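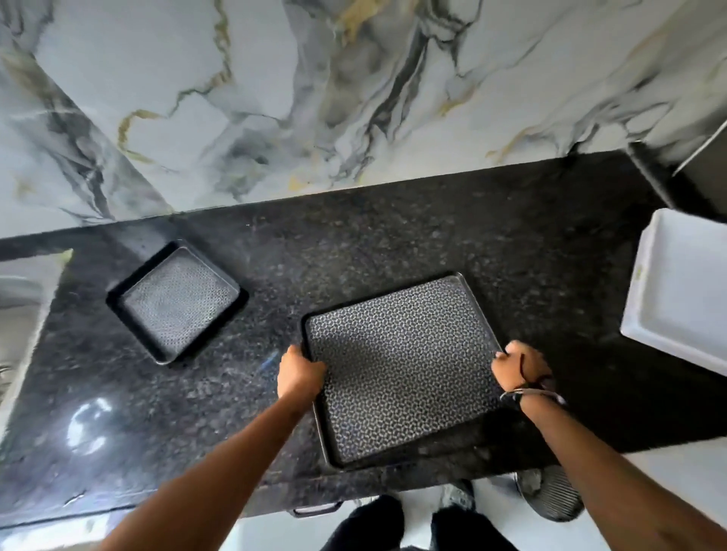 Fusus, primer volumen: Los relojeros de Multedthorpe
Novela por entregas, edición completa en rústica
Autor: Dean Pilkington
Editorial: Lestitz
Traducción del inglés: equipo de Lestitz
Páginas: 735
Encuadernación: rústica con solapas
Idioma: español
Género: fantasía, intriga familiar, romance
Edad recomendada: a partir de 16 años
Disponibilidad: en stock

Sinopsis

Irene Sowa hereda de su abuelo un taller de relojería en la ciudad portuaria de Multedthorpe y una deuda que no podría pagar ni en tres vidas. El acreedor es la casa Fusus, la familia que controla el puerto, los tribunales y la única fábrica de muelles de la región. Para saldar lo que debe, Irene firma un contrato de servidumbre y entra en la casa como restauradora de la colección privada.

En la colección hay un reloj que no da la hora. Marca los años que le quedan a cada miembro de la familia, y el del heredero, Aurel, se detiene la misma noche en que Irene lo abre por primera vez. A partir de ahí los dos tienen un invierno para averiguar quién ha manipulado el mecanismo, mientras la madrastra de Aurel prepara el reparto de la herencia y un antiguo aprendiz del abuelo vuelve a la ciudad con otro nombre.

El primer volumen cierra el arco del contrato. La historia continúa en el segundo, que transcurre en su mayor parte fuera de Multedthorpe.

Sobre esta edición

Los relojeros de Multedthorpe se publicó primero por capítulos en la web de Lestitz. El volumen en papel reúne los capítulos del 1 al 62 con el texto revisado. Se han corregido erratas, se han unificado los tratamientos (en la versión web Aurel y la madrastra se tuteaban en unos capítulos y en otros no) y se ha reescrito el capítulo 17, que el autor consideraba demasiado apresurado.

Contenido adicional que no está en la versión web:
– Un prólogo situado veinte años antes, con el abuelo de Irene como protagonista.
– El árbol genealógico de la casa Fusus hasta la tercera generación.
– Un relato breve, «La llave de enero», narrado por el aprendiz. Conviene leerlo al final, porque revela su identidad.
– Plano de Multedthorpe en las guardas.

La primera tirada es de 2485 ejemplares. Los 1000 primeros llevan numeración a mano en la página de créditos. No es posible elegir número.

Formatos

Rústica con solapas. Es el formato de esta ficha.
Libro electrónico (EPUB). Incluye el prólogo y el relato, pero no el plano. El archivo se descarga desde la cuenta de cliente una vez confirmado el pago y puede leerse en tres dispositivos.
Lectura por capítulos. Los diez primeros siguen abiertos en la web. El resto se desbloquea con la suscripción mensual o capítulo a capítulo.

Quien tenga la suscripción activa recibe un descuento en el papel. Se aplica solo en el último paso del pedido – no hace falta ningún código. El descuento no se suma al de los lotes.

Preguntas frecuentes

¿Se puede leer como novela independiente?
La trama del contrato queda resuelta. La del reloj, no.

¿Cuántos volúmenes tendrá la serie?
El autor ha previsto cuatro. El segundo está en traducción y todavía no admite reservas.

¿Hay escenas violentas?
Hay un duelo, un envenenamiento y una escena de encierro en los capítulos 40 y 41. No hay contenido sexual explícito.

¿Es una historia de amor?
En parte. La relación entre Irene y Aurel avanza despacio y no ocupa el centro del libro hasta la segunda mitad.

¿El texto de la web va a desaparecer?
No. Se mantiene la versión antigua, sin las correcciones.

Envíos y devoluciones

Los pedidos salen del almacén en dos días laborables. El libro se envía en caja de cartón con cantoneras. Si llega con un golpe en el lomo o con pliegos mal cosidos, se cambia por otro ejemplar en un plazo de treinta días. En el caso de los numerados, el ejemplar de sustitución tendrá un número distinto o irá sin numerar, según existencias.

Los libros electrónicos no admiten devolución una vez descargados.

Referencia del producto: 1007
Ficha actualizada el miércoles, 25 de marzo de 2020

También en el catálogo de Lestitz

Fusus, cuaderno de personajes (solo EPUB)
Lote Fusus: primer volumen en rústica y cuaderno de personajes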